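The path is staying, for now

Friday, January 23, 2026
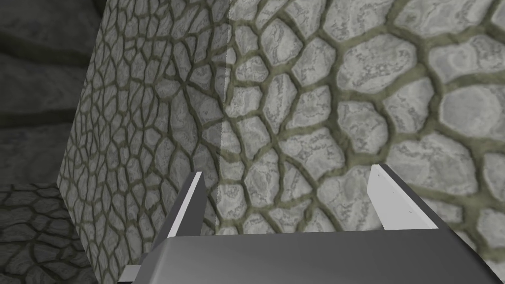

So the front path. I have been going back and forth on this since we moved in and I think I've finally landed, at least until spring, at least until somebody talks me out of it again. Quick post tonight, dinner is in the oven and I've got the timer going.

Backstory for anyone new. Old house, old path, goes from the sidewalk to the porch with one bend in it for no reason I can find. Stones set in mortar, mortar going to crumbs. Every winter a bit more of it comes up with the snow shovel. I hit the same raised edge every single time. Same one! You'd think I would learn where it is.

Got two quotes in the fall. Hulme wanted to rip out the whole thing and pour plain concrete, done in a couple of days, nice guy, clearly thought I was nuts for asking about anything else. Fundano wanted to lift every stone, fix the base and lay them back down. Beautiful idea. Not a beautiful number. I put that quote in the drawer with the takeout menus and haven't looked at it since.

Then Marleny Montoya came over for coffee (she redid her whole back patio herself, on her knees, with a bad hip) and walked up and down it in her good shoes and said the stones are fine, it's the joints. Just rake out the joints. One weekend's work, she said. I have heard "one weekend's work" before. That was the bathroom.

But I went out and poked at it with a screwdriver and I think she's right?? Most of the stones don't rock at all. Four of them do, all near the bend, where the downspout empties. Which, ok, yes. Water. I moved the downspout extension over to the other side of the lilac and felt very smart for an afternoon and then the wind moved it back.

Plan as it stands:

Wait for it to warm up. No mortar in the cold, I did read that much.

Lift the four loose ones. Number the bottoms with chalk first, I know myself.

Dig out underneath, gravel, tamp it, sand, put them back.

Chip out the bad joints. Leave the good joints ALONE. I am bad at this. I start picking and then it's dark out.

New mortar, a little at a time, keep it damp under a sheet.

Color is the part I'm stuck on. The old mortar has gone a sort of mushroom color, and everything at the store is either bright white or sidewalk gray. White joints make a path look like a bathroom floor. I mixed up a few test blobs on a scrap of board with different sand and left them on the porch rail to dry, and they all looked right wet and all looked wrong dry. One was close. Did I write down which sand it was. I did not.

My neighbor Vikas Gautam says forget mortar, use that brush-in sand stuff, sweep it, spray it, go inside. He did his side path with it and it does look good. His path is dead flat though and mine has a slope, and I keep picturing the first big rain carrying the whole lot down into the street. If you've used it on a slope tell me how it went. Really, I want to know. Comments are open.

Budget. I've set aside 260 dollars and that has to cover the gravel, sand, mortar, a decent chisel and renting the tamper. Already spent some of it on knee pads, no regrets. If I go over I go over, but I'd like to not go over the way I went over on the bathroom.

And the bend. I did think about straightening it. Drew it out on the back of an envelope and everything. But there's a peony in the inside of that curve that was here before us and comes up every year without anyone doing a thing for it, and I'm not going to be the person who dug up the peony. So the bend stays too. The mail carrier cuts across the grass anyway, always has, there's a little track.

Other stuff, fast. The porch light is fixed, it was the bulb, after all that. The back gate is not fixed. I painted the hall closet on Sunday and got it on the cat, just the tail, she's fine, she's furious. Still looking for a boot tray that doesn't cost a fortune and isn't ugly, so send links if you have them.

I'll try and get some befores of the path once the snow's off it, I keep meaning to and then its dark by the time I get home. Somebody asked last time about the lilac and yes it's alive, I think, it's January, who can say.

Ok timer. Gotta go, more next week probably.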